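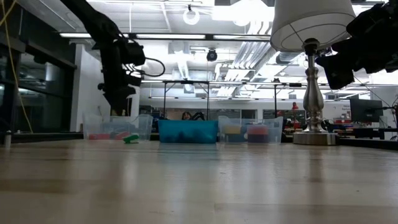 Three bins at the far edge of the table, lamp beside them.

Thread: Clear or opaque bins for small parts sorting?

rgeagea
Posted March 26, 2019
Setting up a sorting table and I can't settle on bins. At the moment there are two clear ones with a blue tub in the middle. The clear ones let me check contents from a chair. The blue one I have to stand over. Is there a case for keeping any opaque bins? Budget allows for 100 more.
Randa Geagea

hermans_87
Keep all clear. In the left bin the red pieces can be identified through the wall. With the blue tub you need a label, and labels go out of date.

Closulon
Disagree. Clear plastic scratches. I bought 102 clear bins in November and some 20 percent are already hard to read through. Opaque with a label on the short side ages better. Color also works as a category by itself – blue is one class of part, no reading required.

hermans_87
Color only works if you have few categories. What is the count?

rgeagea
Six now, maybe nine later. The blue tub is also lower and wider than the other two, so it won't stack with them.

zisasstead
Then the footprint matters more than the color. Pick one size and stay with it. Also, that is a glossy tabletop and the ceiling lights reflect in it. A matte mat under the bins would help more than the lamp. There is a small green piece lying in front of the left bin, and on a plain gray mat those are easier to spot.

Closulon
Agree on the mat. I would move the lamp off the table entirely. The round foot takes up space where a fourth bin could go.

rgeagea
Lamp stays for now. Ordering a Callthorpe mat and four clear bins in one size. The blue tub goes to overflow.

hermans_87
Label the overflow.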